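2nd April

Remote demonstration work on the Plirnel project resumed this morning in the simulated cell. The task remains the single-cube pick: approach from above, align, close, lift, hold. Kofi Adjei operated the hand controller for the first session and I took the second. The Oneo interface was restarted once before we began, on account of the lag reported yesterday, and gave no further difficulty.

The first session was devoted to the approach. It was agreed last week that demonstrations should include starts in which the cube is turned relative to the fingers, as the earlier set contained too many square starts and the trained policy had learned little about rotating the wrist. Mr. Adjei completed 30 demonstrations under this rule. He prefers to correct the rotation early, while the arm is still high, and to descend in one movement. I correct late and in small steps. Both habits are now present in the data, and I have asked that the operator's initials be entered with each recording so that the two may be separated if required.

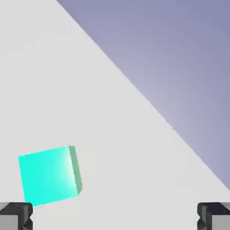
The wrist view continues to be the harder of the two to work from. Depth is difficult to judge against a plain surface, and on several attempts I closed too soon and pushed the cube away with one finger. These attempts were retained and marked as failures. The written procedure says that they should be discarded, and I have submitted a note to Jacobs asking for that line to be revised. A recovery after a poor first grasp may be of more use to the policy than another clean pick.

My own session also came to 30 demonstrations, with a short rest at the halfway point. The controller grip is tiring for the thumb, and my later recordings are slower for it. The total for the cube task now stands at 226 accepted demonstrations. The target set in October was 526, and I do not expect it to be met at the present rate unless a third operator is trained. Borent has offered a person for two mornings a week. I have replied in favor, on condition that the first day be spent on practice and that nothing from it enter the main set.

The afternoon was given to reviewing the recordings. Two files had no gripper signal and were removed before the count was made. The naming of the folders is still inconsistent between the two workstations and should be settled before the new operator arrives.

For tomorrow: repeat the turned starts with the cube farther from the arm, check the controller battery, and return Mr. Adjei's copy of the procedure.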